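Progress report from the Starkircombe Lending Shelf
For the Hudden Fund, second half of the grant

Hello again, and sorry this is a bit longer than the last one. You did say you wanted to hear how things were going in ordinary words, so I've left the forms to the spreadsheet and I'm just going to tell you.

The short version is that we're open, people are borrowing, and the roof of the old bus shelter has stopped leaking on the gardening books. The longer version starts with the shelves. We'd planned on pine ones from Purnberg, but their lead time went from three weeks to nine and I didn't fancy spending the whole spring with books in banana boxes. So we bought second-hand metal ones from a school that was clearing out, and they're ugly but they don't warp. I've painted the ends green. You saved £237 on that line, and I'd like to ask (properly, in the spreadsheet, row 14) if we can move it over to large print, where we're very thin.

Large print has been the real surprise. I'd put it down as a small corner, mostly crime, and it's the first shelf people walk to! We had to start a waiting slip for the sagas. Westerns go too, which I'd have bet against.
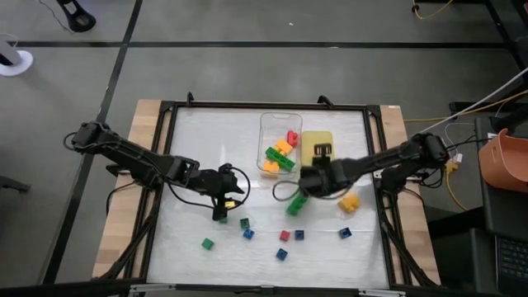 The catalogue is finished, or as finished as a catalogue gets. We set ourselves a target of 1000 titles by June and we've reached 842, all with a card and a number on the spine. The gap is nearly all donations still sitting in my garage, and they need sorting before I'll put my name to them. A lot of what we're given is lovely. A lot of it is 1980s tax guides and road atlases. I've got stricter about saying no thank you at the door, and I feel rotten every time, but the recycling run costs us petrol.

On the van round: we now do two stops, the sheltered flats and the lay-by opposite the chapel. The flats are going brilliantly. The lay-by isn't, and I don't want to dress it up. We park there on Thursday mornings and some weeks we lend three books and drink a whole flask of tea. I think the time is wrong. People are at work or at the market, and by the time they're back we've gone. I'd like to try from 4 o'clock for the rest of the grant and see if we catch the school run.

Children's borrowing is up, and picture books come back with jam on them, so I've ordered more of the sticky-back plastic. Asfaw, the supplier you suggested, has been quick with everything and swapped a faulty roll without a fuss. Please could you leave them on the approved list for next year?

Fines. We said in the bid that we wouldn't charge any and we haven't. Books do come back late, sometimes very late, but they come back. I've had one returned through my own letterbox in a bread bag. I'm keeping a list of what's properly missing and it's still only one side of paper.

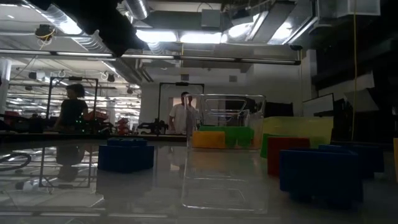 One of the readers at the flats asked me to pass on that the loan period is too short for anyone who reads slowly, and that she'd sooner have one book for six weeks than three books for three. She's got a point, and several of her neighbours nodded along. I'd like to bring in a six-week loan for large print and audio, starting with the next round of cards. It needs a new date stamp and that's all it needs.

What I haven't managed is the evening book group. I booked the hall, the hall double-booked us with the bell ringers, and then the heating went. I've got a new slot pencilled in and I'll try again when it's warmer. The money for it hasn't been touched.

Still to do before the final report: finish the garage boxes, get a proper sign up (the laminated one has gone wavy), and sort out a ramp for the shelter step. The ramp quote was higher than I'd budgeted and I'm waiting for another. If the second one's just as steep, so to speak, I'll ring you before I spend anything.

Receipts are in the envelope, in date order apart from the paint one, which I found later in my coat.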